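Can It Clear the Table Yet?
Speaker notes, Gemechu Hailu, October

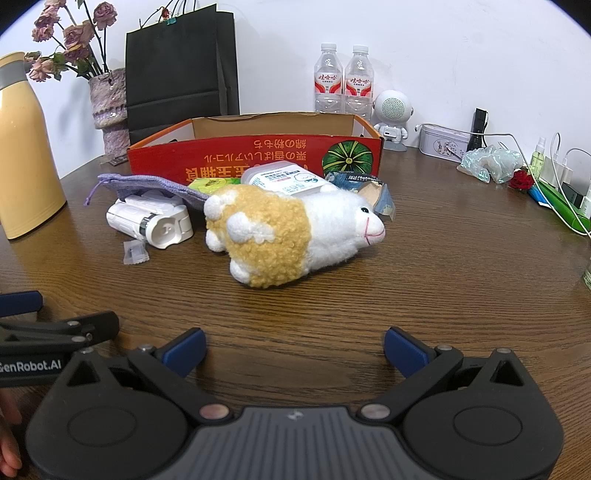
Opening (slow down, let them look)

Ask the room who would tidy this in under five minutes. Most hands will go up. Then ask who would write down every decision they made while doing it. Wait.

The sheep is the easy one. It's soft, it has the middle of the table to itself, and it forgives a bad grip. If a demo video shows you a plush toy going into a bin, ask what else was on the table.

What the sheep hides

Look behind it. A torn wrapper and a small clear packet. The wrapper is probably trash. Is the packet? A medicine box, which in my house never goes in the trash without a question first. A drawstring pouch with a dangling cord. Dried roses in a vase, and I wouldn't let my own nephew near those. White cables over on the right.

Picking up is half the job. Knowing where it goes is the other half, and the half I hear least about.

Numbers slide

Nga Lý and I ran the Stalell arm on table clearing at Wako. 100 tries, our own rules: everything put away, no help, no breakage. It finished 23. Somebody will say 23 is up from 14 in the spring. Fine. Would you keep a dishwasher that did that?

(Don't get dragged into the Gosik comparison. Their 1,003 picks were single objects on a bare surface. Different test.)

Shop floor, keep short

Dondar's packing line does better, and it should. Same carton, same height, same light, all shift. They changed the work to suit the machine. I can't do that to my kitchen.

Close

My answer is still no. I'll change it when a machine clears a table it hasn't seen, twice running, with the owner out of the room. Take questions.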